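Cellule Kahsay : notes d'installation et d'entretien (LISEZMOI du jeu de données)

Version du document : 10/08/2024
Rédaction : Ute Rothe
Relecture : Danilo Calimlim, Lilibeth Lagman

À lire avant de télécharger

Ce fichier accompagne les enregistrements de la cellule Kahsay, montée à l'atelier Estulside. Il parle surtout de la cellule elle-même : comment elle a été réglée, ce qu'on y a resserré, ce qui reste douteux. La partie « données » est courte. Si vous cherchez un tableau de taux de réussite, il n'y en a pas, et la section Limites dit pourquoi je n'ai pas voulu en mettre.

Contenu

3 576 épisodes enregistrés, dont 1 231 postérieurs au dernier réglage de la pince. Chaque épisode contient deux flux vidéo (tête et poignet), les positions articulaires, l'ouverture de pince commandée et l'ouverture de pince mesurée. Les deux dernières ne coïncident pas toujours. J'y reviens.

L'annonce du projet parlait de « plus de 3 000 épisodes propres ». Le nombre est exact, l'adjectif appartient à celui qui l'a écrit. Personne n'a défini « propre » et je n'ai pas trouvé de script de tri dans le dépôt.

Réglage de la pince

Les deux doigts sont vissés sur leur embase. Le couple de serrage recommandé par le manuel du montage n'a pas été retenu tel quel : à cette valeur, la vis du doigt droit prenait du jeu en cours de séance. Nous avons démonté, dégraissé, remis du frein-filet moyen et resserré en deux passes. Depuis, le jeu n'est pas revenu, mais la période est trop courte pour que j'appelle cela une réparation.

Procédure suivie, dans l'ordre :

Couper la puissance du bras et laisser la pince ouverte.
Dévisser les doigts, nettoyer les faces d'appui.
Remonter sans serrer, fermer la pince à la main, vérifier que les deux pointes arrivent à la même hauteur.
Serrer, rouvrir, refermer, vérifier de nouveau.
Refaire le zéro d'ouverture dans le logiciel.
Noter l'intervention dans journal_pince.txt.

La dernière étape a été oubliée plusieurs fois en mars. Les épisodes de cette période portent le drapeau zero_incertain. Je conseille de les écarter pour tout ce qui touche à la force de fermeture. Callum Gillies pense qu'on peut les récupérer en recalant l'ouverture mesurée sur les premières images de chaque épisode. J'ai essayé sur un échantillon et le recalage dépend de celui qui le fait.

Caméras

La caméra de poignet est fixée sur la bride et voit les deux doigts par construction. Tant que les pointes apparaissent au même endroit d'une séance à l'autre, on suppose que le support n'a pas bougé. C'est un contrôle commode et faible : un doigt tordu et un support déplacé peuvent se compenser à l'image. Le vrai contrôle passe par la mire, au début de chaque séance, et prend assez de temps pour que tout le monde ait envie de le sauter.

Pour la caméra de tête, la calibration fournie est celle du dernier réglage. Les anciennes matrices sont dans calib/archives. Ne mélangez pas les deux, le fichier de chargement ne vous préviendra pas.

Les surfaces de travail sont blanches et les cloisons très claires. L'exposition automatique s'en arrange mal, surtout au poignet quand la pince descend et que ses doigts noirs prennent de la place dans le champ. L'exposition est donc fixe depuis le dernier réglage. Avant, elle ne l'était pas, et un modèle entraîné sur l'ensemble a toutes les chances d'apprendre à reconnaître la date plutôt que l'objet.

Table et objets

Des objets ordinaires, de tailles et de matières variées, posés sur la table principale. Leur disposition change d'un épisode à l'autre, en principe. En pratique, les opérateurs ont des habitudes, et je n'ai pas mesuré à quel point elles pèsent. Le fichier objets.csv donne un nom par objet ; plusieurs noms désignent parfois la même chose selon la personne qui a saisi la ligne. « citron_vert » et « fruit_vert » en sont un cas, à fusionner avant usage.

Le fournisseur du logiciel de supervision, Brutulura, affirme que le plateau n'a pas besoin d'être recalé si la cellule reste en place. La nôtre est restée en place et le plateau a quand même bougé par rapport au bras, de peu, mais assez pour rater une prise sur un objet bas. Recaler après chaque nettoyage appuyé.

Entretien courant

Avant chaque séance : essuyer la table, contrôler les vis des doigts à la main, passer la mire, vérifier le libre mouvement du câble de poignet sur toute la course. Une fois par mois : dépose des doigts, examen des logements de vis, nouveau zéro. Le logiciel propose aussi un « bilan de santé » automatique. Il est resté au vert pendant toute la période où la vis droite avait du jeu. Je le laisse activé pour ses journaux et je ne regarde pas la couleur.

Limites

Pas de taux de réussite. Le champ « succes » a été rempli par les opérateurs, sans consigne commune sur ce qu'est une prise réussie : pour l'un l'objet doit quitter la table, pour l'autre il doit aussi être reposé. Dindo Enriquez a commencé une réannotation, elle n'est pas comprise dans cette version.

Une seule cellule, une seule pince. Rien ne permet d'affirmer que ces données servent ailleurs. L'équipe de Clundwood doit essayer sur la sienne, j'attends de voir.

Vues de la cellule, tête puis poignet
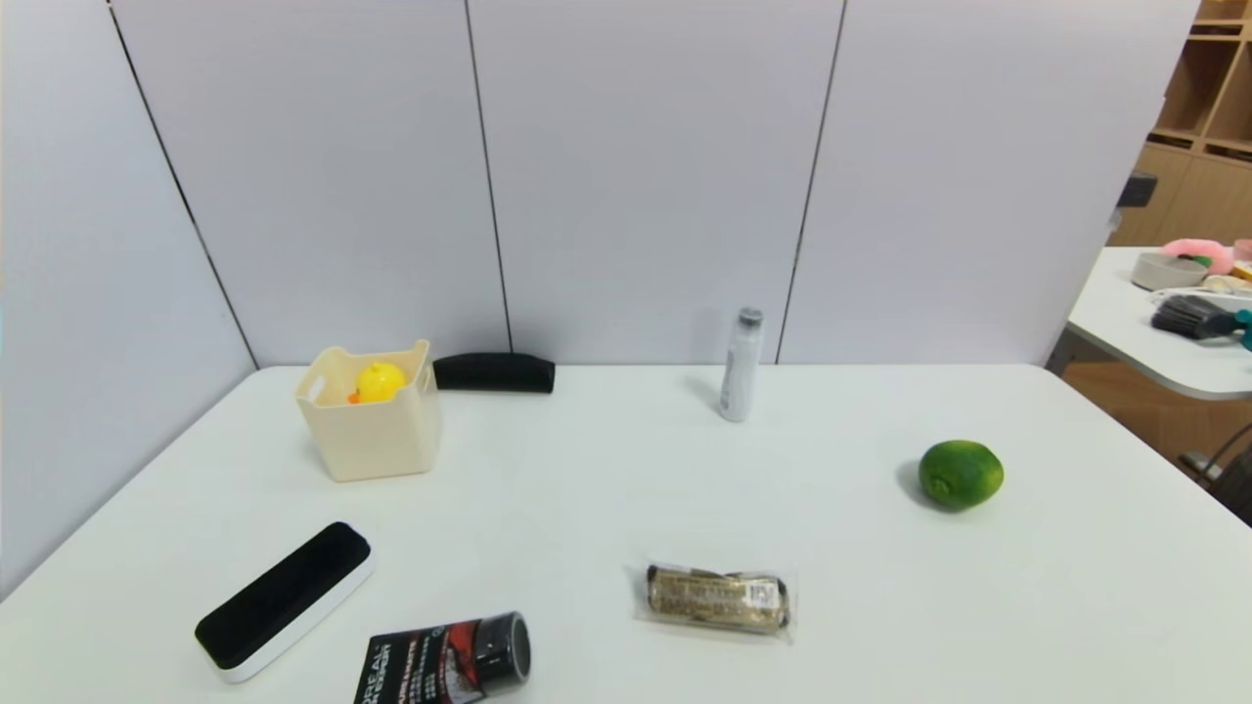
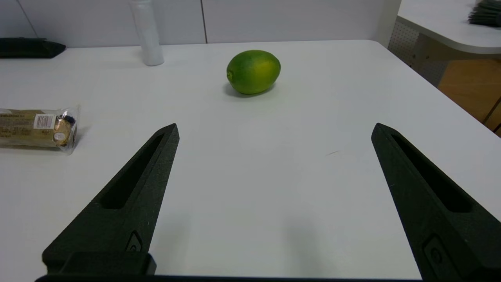 Remarque de Callum Gillies, ajoutée à la relecture : je trouve la section sur le zéro d'ouverture trop sévère. Les épisodes marqués zero_incertain restent utilisables pour tout ce qui ne dépend que des trajectoires du bras, et les écarter en bloc appauvrit le jeu sans raison. Je propose de garder le drapeau et de retirer le conseil. Pour le frein-filet, en revanche, d'accord avec Ute : on redémonte le mois prochain et on regarde l'état du filetage avant d'écrire quoi que ce soit de définitif.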